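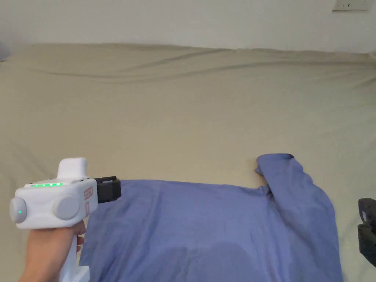
The recharge time of the hint button in Prololura was changed in build 3103, and members are invited to record their experience of the change in this thread. Before the update, the button filled in 29 seconds on the middle difficulty. It now takes considerably longer, and the meter around it has been replaced by a plain gray ring. A player can no longer tell at a glance how far the recharge has come. A row of small green lights on a white casing, five of them lit in a line, is easier to read than the ring now provided, and the publisher is asked to consider something of that kind. Members replying should state the difficulty level at which they play and whether they purchased the game through Prodier or from Ponano directly.

Posted March 12, 2021 by boardsteward
Search this board Enter keywords Go

harbor_lamp wrote:
I play on the middle level and purchased through Prodier. I do not support the request. The old hint button was too generous, and the hidden object rooms in the Vlachou chapter could be finished by pressing it and waiting. I have now completed that chapter under the new timing and consider it the better for the change. The gray ring is dull, but it works.

mossgate wrote:
I must respectfully disagree with the previous member. The Vlachou boathouse asks the player to find 19 items, and several are nearly the same brown as the wall behind them. That is a matter of eyesight, and a slower hint does not make the puzzle any fairer.
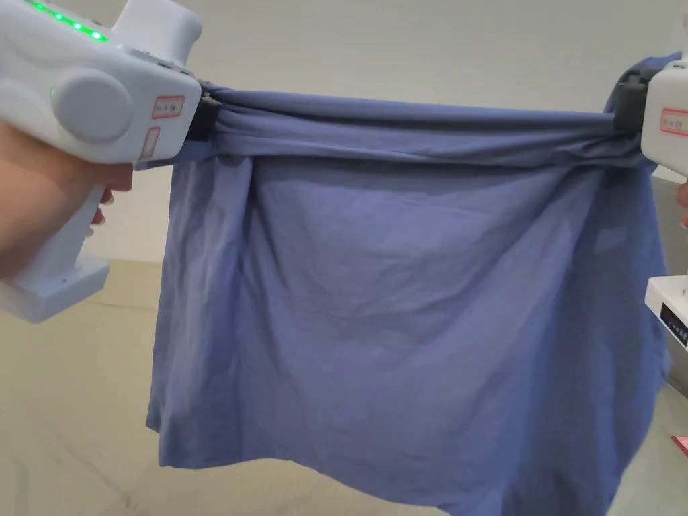

I would also note that the custom difficulty screen, where the recharge time could once be set by the player, is missing from my copy. If it were restored, both groups would be satisfied and no further change would be needed.

harbor_lamp wrote:
The custom screen is present in my copy. It is reached from the profile page and can be opened only before a new game is begun. I accept the point concerning the brown items, in particular the pipe and the fishing reel.

tin.orchard wrote:
Purchased from Ponano, easiest level. On my computer the custom screen opens, but the slider returns to its default when the game is closed. I reported this in February and received an automatic reply.
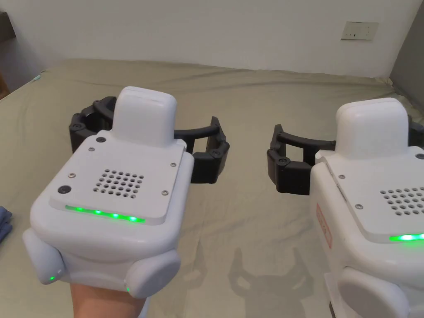
White hand-held unit with the green strip lit, sage-green sheet behind.

boardsteward wrote:
The report regarding the slider has been added to the list of known faults for build 3103. Members who see the same behavior are asked to reply with their operating system. Comments on the bonus chapter should be placed in the separate thread.

mossgate wrote:
I have found the custom screen and thank harbor_lamp for the directions. My slider does keep its setting. I have placed it at 14 seconds and will replay the boathouse. My objection to the gray ring stands.
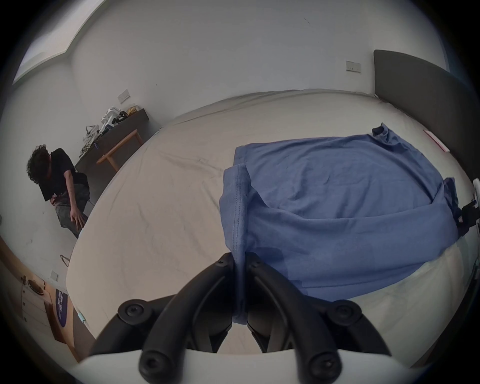
Blue cloth on the bed, with a fold between the black fingers.

harbor_lamp wrote:
Fourteen seconds is, in my view, hardly a game at all, but the choice belongs to the player.

tin.orchard wrote:
Windows 10. The slider reset again this morning.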